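Teaching a Robot Arm by Demonstration: Collecting the Kitchen Set
Student project report, Bument group
2021-06-07

3. Data collection

Our model learns only from recorded examples, so the quality of the recordings decided most of our work this term. We chose the task of moving steamed buns from a steamer to a plate. A bun is soft and round, and the gripper must close enough to hold it but not so much that it leaves a mark.

We recorded 900 demonstrations in total. After checking each one, we kept 889. The other 11 were removed because the log file was incomplete — a fault in our recording program Trình, which we repaired in September. 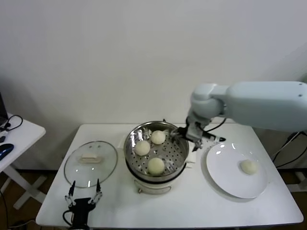 Each demonstration has a limit of 60 seconds. At the beginning we gave the operator no rule for the order of the buns, and the first 188 examples show this clearly: two operators started from different sides, and the model trained on them often stopped between two buns. We then agreed to one fixed order, written on a card. We also changed the position of the plate by a few centimetres after every tenth run, so that the model would not memorize one place.

The labels were made by hand in Clekholm, our annotation tool. For every run we marked the moment of grasp, the moment of release and any failed attempt. Failed attempts were kept if the operator recovered from them.

The colour balance was different between the recordings from the Dorkthorpe lab and those from our own room. We have not corrected this yet.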